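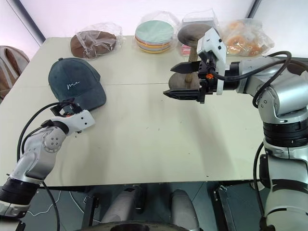 Figure 5.1 A two-armed machine at a table, with a cap, a stack of plates in a bag and other small goods.

Chapter 5
Chores: the Long Road from the Factory to the Kitchen Table

5.1 What this chapter asks

In the first four chapters we looked at machines which do the same movement many times in a known place. A welding arm does not ask where the car door is. The door comes to it, always at the same height, and the arm was told years ago what to do. In this chapter we leave that comfortable world. We ask whether a machine can clear a table, fold a towel, pack a bag or put goods back on a shop shelf, and we try to give a fair answer.

The short answer is: partly, and slowly. The longer answer fills the rest of the chapter, and it depends very much on what we mean by "can". A machine that picks up a cap one time, in a laboratory, with its makers standing near, can do it in one sense. A machine that does it every morning in a shop, when the caps are of a different kind than last week, can do it in another sense. Many reports in the newspapers mix these two meanings, and the student should learn to separate them.

5.2 Why ordinary objects are difficult

Look again at Figure 5.1 and think about the cap. It has a crown, a brim and a small button on top. A person takes it by the brim, or by the crown, or hooks it with one finger, and does not think about the choice. A gripper with two flat jaws must choose. If it closes on the crown, the cloth may fold and the logo on the front may be bent. If it closes on the brim, the grip is firmer, but the weight of the cap hangs to one side.

The clear plastic bags are a harder matter. Plastic reflects light, and it changes its shape when it is touched. The camera may see the plates through the bag, while the jaws will meet the bag first. In a bag of ring-shaped pastries there is also the question of force, as a real pastry is easily crushed and a bag that is held too gently will slip. For this reason many test sets use toy food, at least in the beginning. The round object on a stem is the easier case – it is stiff, and its stem offers a place to hold.

We can say it as a general rule. Stiff things with a simple shape are easy, soft things are difficult, and soft things inside other soft things are the most difficult of all.

5.3 A small trial: the Prunasley shop

The following case will return several times in this chapter. The firm Patader placed a two-armed machine in the stock room of a gift shop in Prunasley during July. Its task was to take mixed goods from a table and put each one into the correct box. The staff prepared the table and the machine did the sorting.

In that month the machine made 997 attempts. In 133 of them a person had to help, most often with goods in thin bags. The shop manager was satisfied with the quality of the work but not with the speed. A trained worker needed nearly 4 seconds for one item, and the machine needed much longer, also when nothing went wrong.

What should we think of this result? An engineer will see that the large majority of attempts needed no help, and this would have been hard to believe when the first edition of this book was written. A shop owner will see that somebody must still stay within hearing distance the whole day. Both of them are right, and the student should be able to explain the numbers to each of them.

5.4 Plan of the chapter

Section 5.5 explains how a machine finds the edges of an object. Section 5.6 is about grip and force, and uses the Ristić test, in which the same item is lifted from several starting positions. Section 5.7 compares the home with the shop floor. We will argue there that the home is the more difficult place, although the goods may be the same, for the reason that no one prepares the table. Section 5.8 describes the Bumeven project, where the machine learns from movements that are guided by a human hand.

Before you continue, choose one chore that you do every day. Write down each movement in it, also the very small ones, and mark those where you use touch and not sight. Keep the page – you will need it for the exercises at the end of Section 5.6.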